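About the Ulleck School of Household Arts

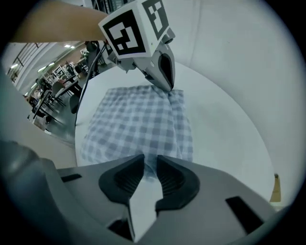
Blue-and-white gingham cloth on a white surface

The Ulleck School of Household Arts offers practical instruction in sewing, mending, laundry care and home management to adults and young people aged 11 and over. The School was founded by Balthasar Nägeli, a tailor by trade, who began teaching evening classes in two rooms above his shop on Gellov Street. The rooms were soon too small, and the School moved to the former grain exchange, where it remains.

Our Mission

The School exists to teach the everyday skills of running a household to anyone who wishes to learn them. No previous experience is required for the foundation courses. Students are admitted in the order in which applications are received, and fees are set each spring by the Board of Governors.

Programs

The foundation year covers hand sewing, machine sewing, the care of fabrics, basic pattern cutting and household accounts. Students who complete it may apply for the certificate program, which lasts a further two terms and includes a supervised placement with a local business. Bhatt Upholstery and the Rudik Linen Company have both accepted placement students for many years, and several graduates are now employed there.

Short courses are held in the evening from 6:30 and cover single subjects such as curtain making, darning, shirt repair and stain removal. A summer program for students under 18 takes place in August. Places in the summer program are limited, and families are advised to apply early.

Enrollment and Facilities

Nearly 300 students enroll each year across all programs. The School maintains 5 teaching rooms, a cutting room, a laundry room with both home and commercial machines, and a reading room. The reading room holds 1,000 printed patterns, the oldest of which came from Mr. Nägeli's own shop. Patterns may be consulted by members of the public by appointment but may not be removed from the building.

Governance

The School is an independent, nonprofit institution. The Board of Governors meets once each term and appoints the Principal, who is responsible for teaching and daily operations. Annual reports are available from the School Office on request.

Contact

Questions about admission should be addressed to the Registrar. The School Office is open during term from 9:00 to 4:30. Visitors are asked to use the Gellov Street entrance and sign in at the front desk.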